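HOSP 436 - Small Bakery Operations
Unit 2 handout: Portioning, pricing and the morning count
Instructor: Bezawit Hailu

Read this before the section meeting. Bring your worksheet from Unit 1, filled in.

Why portion size comes first

A bakery sells dough by weight even when the label gives a price per piece. If the dough for a roll is scaled heavy all morning, the batch makes fewer rolls and the cost of each one goes up. The price on the shelf stays the same. Most of the shops we look at in this course lose more money this way than they do to theft or breakage.

Scaling is the step where dough is divided by weight. Bread dough is usually scaled piece by piece. Laminated dough, meaning dough folded with layers of butter, is rolled out and cut to a measured shape, so the thickness of the sheet decides the weight. A sheet left a little thick at one end gives heavy pieces at that end. Check the sheet in several spots before cutting.

Farzana Mengal's reading for this unit uses the term "set weight" for the raw dough weight of one piece. Use her term in your written work. The baked weight is always lower, as water leaves in the oven. How much lower depends on the size of the piece, the oven and the bake time. Small pieces have more surface for their weight and lose a larger share.
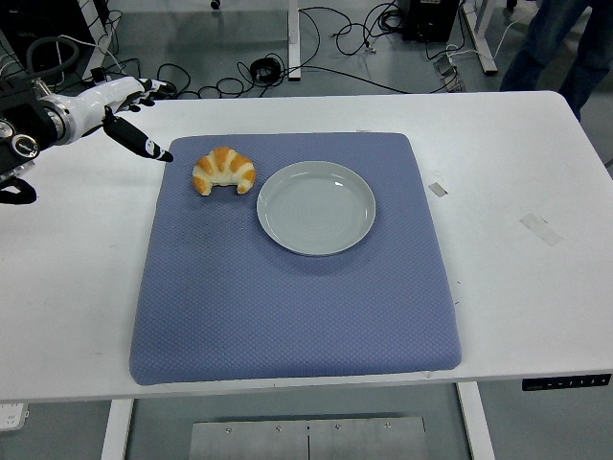

Ingredient cost per piece is found by adding up the cost of everything in the batch and dividing by the number of pieces that can be sold. Note the last four words. Pieces that are torn, burned or used for tasting still cost money to make. If a batch gives 11 pieces and one is spoiled, divide by 10.

Butter is the item students most often get wrong. Use the price on the latest invoice and include the butter used for folding as well as the butter in the dough. Egg wash and dusting flour are small, but they go on the sheet too.

Labor

We will treat labor in Unit 3. For now, write down the minutes spent on each step and leave the cost column blank. Resting and chilling time is written down separately - the dough is waiting, but the baker can be doing something else.

The morning count

The Naduvport shop in our case study counts stock before opening and again at close. Tahira Dogar set up the form they use. It has a line for each product and columns for baked, sold, given away, carried over and thrown out. The last four should add up to the first. When they don't, the difference is written in the margin and left there. Do not adjust a column to make the numbers agree.

Carried-over goods need their own price. Some shops mark them down, and others turn them into a second product such as bread pudding or twice-baked almond pastry. If you choose the second way, the old piece enters the new recipe at its ingredient cost.

Terms to know

Set weight: raw weight of one piece
Yield: number of pieces that can be sold from a batch
Bake loss: raw weight minus baked weight
Carry-over: goods kept for sale the next day

To hand in

Complete the cost sheet for one laminated product and one plain bread. Show your division. The sheet is due 22nd July, on paper, in Zubaida Talpur's mailbox.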